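Startseite » Aus dem Viertel » Das Reparaturcafé Stonmont hat wieder offen

Stonmonter Reparaturcafé zieht um und bleibt zum Glück laut

Ich hatte ja schon fast nicht mehr dran geglaubt. Seit dem Wasserschaden im alten Pfarrsaal stand mein Toaster zu Hause auf der Fensterbank und wartete, und jetzt im April ist es endlich so weit gewesen: Das Reparaturcafé hat neue Räume, und zwar in der ehemaligen Schreinerei Trevor, gleich hinter der Bushaltestelle. Ich war natürlich beim ersten Nachmittag dabei, mit Toaster unterm Arm und viel zu früh.

Um kurz vor zwei ging die Schlange schon bis zum Fahrradständer. 61 Geräte sind am Ende über die Anmeldung gegangen, das hat mir Nerys Watkins später vorgelesen, die dort die Zettel schreibt und nebenbei noch den Kaffee im Blick behält. Viel Küchenkram war dabei, zwei Nähmaschinen, ein Kofferradio mit Bandsalat und eine Stehlampe, die länger war als das Auto, in dem sie gekommen ist (fragt mich nicht, wie das gehen soll).

Am Elektrotisch saß Kęstutis Rätsep, den viele noch aus dem Fahrradladen kennen. Mein Toaster war in einer Viertelstunde fertig! Es war der Haltemagnet, total verkrümelt, und ich habe mir dazu einen kleinen Vortrag über das Ausleeren der Krümelschublade anhören müssen. Verdient. Neben mir hat eine Dame ihren Handmixer zurückbekommen und ihn vor lauter Freude gleich dreimal angeschaltet.

Nicht alles ließ sich retten. Ein Wasserkocher der Marke Kikano war so verklebt, dass man ihn nur mit Gewalt aufbekommen hätte, und das macht das Team grundsätzlich nicht. Wer mag, darf solche Sachen dalassen, sie gehen dann gesammelt zum Wertstoffhof in Skurnham. Mitnehmen ist aber auch in Ordnung, manche hängen eben an ihren Dingen.

Der Umbau hat übrigens 2.410 Euro gekostet, vor allem für die neuen Steckdosenleisten und eine ordentliche Beleuchtung. 1.166 Euro davon kamen beim Flohmarkt im Winter zusammen, den Rest hat Morfudd Rees bei den Geschäften in der Hauptstraße erbettelt – ihr Wort, nicht meins. Ich finde, man sieht, wo das Geld geblieben ist. Im Pfarrsaal musste man sich zum Löten ja immer ans Fenster setzen.

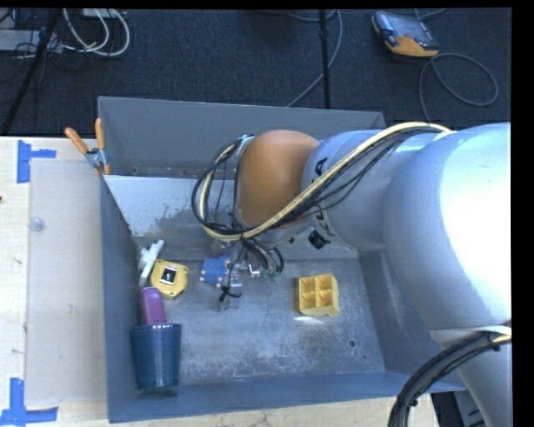

Gesucht werden jetzt noch Leute, die sich mit Textilien auskennen. An der Nähecke saß Bleddyn Gronow den ganzen Nachmittag allein, und wer eine Jacke mit kaputtem Reißverschluss dabeihatte, musste Geduld mitbringen. Man muss dafür wirklich kein Profi sein, sagt er, Knöpfe und gerade Nähte reichen völlig. Wer lieber Kuchen backt, ist genauso willkommen, der Apfelkuchen war nämlich schon um halb vier weg und ich habe kein Stück mehr abbekommen.

Das Café öffnet ab sofort einmal im Monat von 14 bis 18 Uhr, letzte Annahme ist um 17 Uhr. Bitte höchstens zwei Geräte pro Person mitbringen, und wenn es geht, das passende Netzteil dazu. Die Reparatur selbst kostet nichts, Ersatzteile zahlt man selbst, und eine Spendendose steht am Ausgang. Ich komme beim nächsten Mal mit dem Staubsauger.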